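Clundau Bench: Two-Arm Workcell, Second Progress Report

To: Anitha Subramaniam, Brostgate Small Builds Fund
From: Gholamreza Vahidi, Imerska Shared Workshop
Date: June 20, 2019

Period covered: from the December report to the date above
Status: on scope, three weeks behind on schedule, under budget

1. Summary

The build is mechanically complete. Both arms are mounted, wired and running from one controller. The remaining work is in the plug insertion task, in cable routing on the left side, and in the written build guide that the fund asked for as a condition of the second payment. I am requesting that the second payment be released on the original terms, with the guide delivered in two parts as described in section 7.

Spending to date is $870 against the materials line for this period. Labor is unpaid and is not claimed.

2. Mechanical work

The base plate was redrilled in the first month. The original hole pattern put the shoulders too close together, and the forearms met over the center of the table before either gripper could reach the front edge. Moving the mounts outward fixed this but cost reach at the back. Objects stored along the far edge can be reached by one arm at a time and only with the wrist nearly straight. I do not plan to change this. Nothing in the current task list calls for both hands at the back of the table.

The tabletop is two panels butted together, with a seam running left to right. The panels were shimmed until a straightedge laid across the seam showed no step that could be felt with a fingernail. Before shimming, light objects pushed from the near panel to the far one would catch and turn. The shims are held with double-sided tape and should be checked whenever the table is moved.

Gripper fingers are printed in the workshop. The version in use is the fourth. Changes from the third:

Wall thickness increased at the root, where two fingers cracked.
Mounting holes moved away from the edge.
Fingertip made a separate part, so that it can be replaced without reprinting the whole finger.

The separate tip has saved the most time of any change this period. A tip prints in 39 minutes. A complete finger used to tie up the shared printer for most of an evening, and the printer is booked by other members on most evenings.

3. Wiring

All power now runs through a single fused strip under the bench with one stop button on the operator's side. The stop button cuts both arms. In the earlier arrangement each arm had its own switch, and on two occasions one arm was stopped while the other continued its motion. No damage resulted either time, but the arrangement was not acceptable in a shared room and was changed the same week.

The left arm cable is still a problem. It needs enough slack for full wrist rotation, and the slack hangs over the work area when the wrist is near its home position. It has dragged light parts out of place. A spring-loaded clip was tried at the elbow and pulled loose after two days. A printed guide that follows the elbow is drawn and will be tested next.

The wiring bundle under the left side has not been dressed. It works, and I have left it open while parts are still being swapped. It will be sleeved before the cell is opened to other members.

4. Software

The controller runs both arms from one clock. This replaced the two-computer setup in the original proposal, which drifted. The change removed one computer from the parts list and accounts for most of the underspend.

Recorded motions are stored one file per attempt, with joint positions, gripper opening and a pass or fail mark entered by hand. There are 366 attempts on file for this period. Of these, 66 are marked unusable because of a loose encoder connector on the right wrist. The connector has been replaced and the fault has not returned.

Force is estimated from motor current. The estimate is good enough to detect contact with the table and poor at low loads. It does not reliably tell a plug that has started to enter a port from a plug that is resting against the rim. This is the main technical limit at present and is discussed in the next section.

5. Task results

The proposal listed four bench tasks. Their condition is as follows.

Pick and place from the shallow tray: done. The tray is white on a white table, which gave the vision code trouble until the room lights were moved to one side so that the raised edge threw a shadow.

Hand an object from one arm to the other: done. The receiving gripper closes before the giving gripper opens, with a fixed wait between. The wait could be shorter.

Cut and dispense tape: dropped, with your agreement by phone in the spring. The fingers cannot apply enough force to tear tape cleanly, and I did not want to fit a blade to a moving arm in a room that other people use.

Plug a charging cable into a phone: in progress. The left arm holds the phone still against the table and the right arm brings in the plug. Holding the phone turned out to matter more than I had allowed for in the proposal. With the phone free, even a well-aimed plug pushes it away. A gripper cannot straddle the phone flat on the table, so the left hand uses one fingertip pressed against the side. 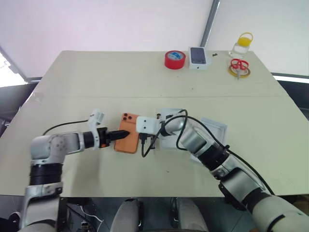 The alignment error at the port has two sources. The first is the grasp on the plug, which varies by a small angle each time because the plug body is rounded and settles differently between the fingers. The second is the phone itself, which rotates slightly under side pressure. The two errors are similar in size and sometimes cancel, which made the early results look better than they were. I have stopped reporting a success rate for this task until the two are separated.

The next step is a fingertip with a shallow groove cut to the shape of the plug. If the groove holds the angle steady, the remaining error belongs to the phone and can be measured alone. The groove is drawn in two widths and both will be printed.

A search motion is also written — a small spiral with light forward pressure — but is switched off for now. It masks the alignment error and wears the plug.

6. Problems and risks

Printer access. Imerska has one working printer. If it is down for more than a week, the groove tests slip by the same amount. I have asked the Subramaniam print shop for a price on short runs as a fallback and will forward it when received.

Bench space. The cell occupies the window bench. Daylight changes the camera exposure through the afternoon, and results taken late in the day are not directly comparable with morning ones. A blind has been ordered. Until it is fitted, plug tests are run before noon only.

Single operator. I am the only person who can calibrate the arms. The procedure is written down but has not been followed by anyone else. I will have another member run it from the notes alone, and I will correct the notes wherever that person has to ask a question.

7. Schedule and request

The three-week delay comes from the encoder fault and the base plate rework. I do not expect to recover it before the end of the grant period.

I propose to deliver the build guide in two parts. Part one covers the base, arms, wiring and stop circuit, and is ready for review now. Part two covers fingers, fingertips and the plug task, and would follow once the grooved tip has been tested. The grant letter calls for a single document, so this needs your written approval.

Planned work for the next period, in order:

Print and test both groove widths.
Fit the elbow cable guide on the left arm.
Fit the window blind and repeat the afternoon runs.
Calibration by a second person.
Sleeve the left wiring bundle.
Complete part two of the guide.

Receipts are attached in purchase order. The receipt for the fused strip is a photocopy; the original is held by the workshop office with the electrical inspection record.

G. Vahidi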